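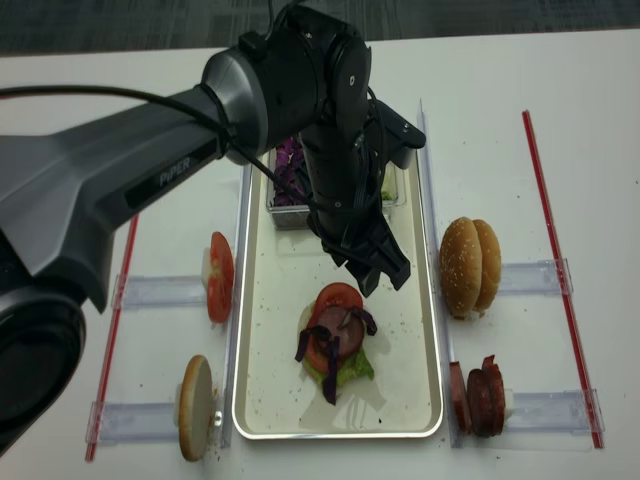
Lettuce first, always lettuce first, according to Kalliopi Katsaros, and after tasting the results we're not going to argue with her. Put the leaf straight on the bottom bun and the juice from the tomato has something to land on before it gets to the bread. It sounds like such a small thing, and it makes such a difference!

The burger she's talking about is the Inga, and it's the one everybody at Tarnari has been chatting about since the new year. It goes bun, lettuce, a round of tomato, a round of sausage, then a little heap of shredded purple cabbage on top, with strands hanging down over the sides. The cabbage is what won us over. It's crunchy and a bit peppery, it looks wonderful against the green and the red, and it does the job that raw onion does in most burgers without following you about for the rest of the afternoon.

Sausage in slices is the other happy surprise. A round slice sits flat, so you get some of it in each bite, and the whole thing stays low enough to eat without dislocating your jaw (we've all had the tall kind, held together with a stick and good intentions). There's no cheese and very little sauce. Kalliopi tried it with a mustard mayonnaise in the autumn, then with a sweet relish, and took both of them off again.

Tarnari has settled into a way of laying everything out for the build, too. The tray goes in the middle of a white table, the fillings stay close by, and the salad sits in clear plastic tubs so you can see at a glance how much cabbage is left. Crumbs get everywhere, of course. Sesame buns are like that.
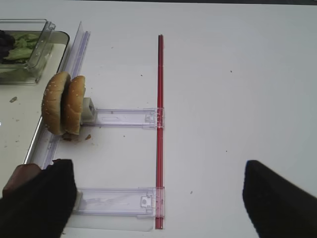 Toast the cut sides or don't bother, was the view of one reader who wrote in after our last piece on buns, and there's plenty of sympathy for that at Tarnari. The Inga's buns come from the Benus bakery, golden on top with a good scatter of sesame, and they get 2 minutes cut side down in a dry pan before any building starts. Any longer and they go stiff and the tomato skids about.

If you'd like to have a go at home, a 500 g piece of purple cabbage will give you far more than you need for a family tea, but it keeps well in the fridge and it's lovely in a cheese sandwich the next day. Shred it as finely as you can manage. Salt it lightly, leave it while you slice the tomatoes, and squeeze it out with your hands. Pat the lettuce dry as well, and choose the frilly sort if the shop has it, as it holds everything above it in place so nicely.

Some 725 people have already asked Tarnari for the recipe card, which has gone to a second printing with the cabbage instructions in bigger type. The Inga stays on the menu until April, along with 3 other burgers, including a mushroom one called the Grerkix that we haven't tried yet. It has pickled beetroot in it and we are very much looking forward to it.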